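The Man Who Keeps the Bread List

Leszek Kozłowski came to Nerkberg with one suitcase and a jar of sourdough starter wrapped in a towel. "The jar was in my hand the whole way," he says. "My clothes could get lost, but not this."

Today he bakes at Cadik, a small bakery near the river, and on the wall of his kitchen hangs what everybody calls the bread list. It is a paper with the names of people who want a rye loaf and cannot come for it. In February the list had 20 names. Now it has 90, and he still writes it by hand.

I ask him why he does not use a computer for this. He laughs a little and washes his hands before he answers.

"When I write a name, I think of the person," he says. "Mrs. Ranjbar wants the dark crust. Her neighbor wants it sliced. If I only press a button, I forget."

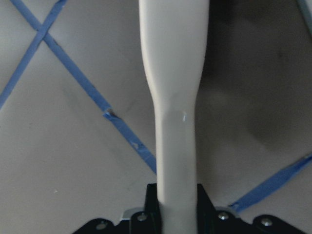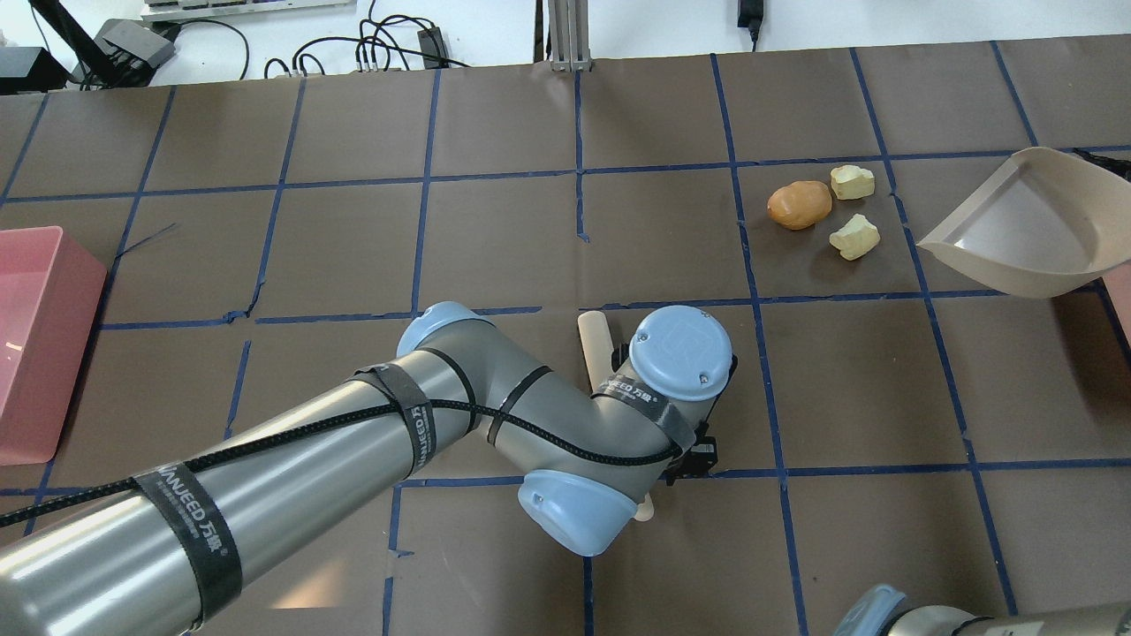 The rye takes him two days. He mixes the flour and the water in the evening, leaves it in the cool room, and comes back at four in the morning. The salt goes in late -- his mother did it this way, and he has never tried another order. He bakes 100 loaves on a normal day and does not want to bake more.

"People tell me, Leszek, open a second shop," he says. "But who will smell the dough there? You must put your nose in it. In summer it is sour already after lunch, and in winter it sleeps like a teenager."

He has taught two young bakers. One went to Prillomon, up in the hills, and sends him a loaf by post every few months. He cuts it, tastes it and calls her the same evening. The last one was too wet in the middle, and he told her so. They talked for an hour -- mostly about her oven.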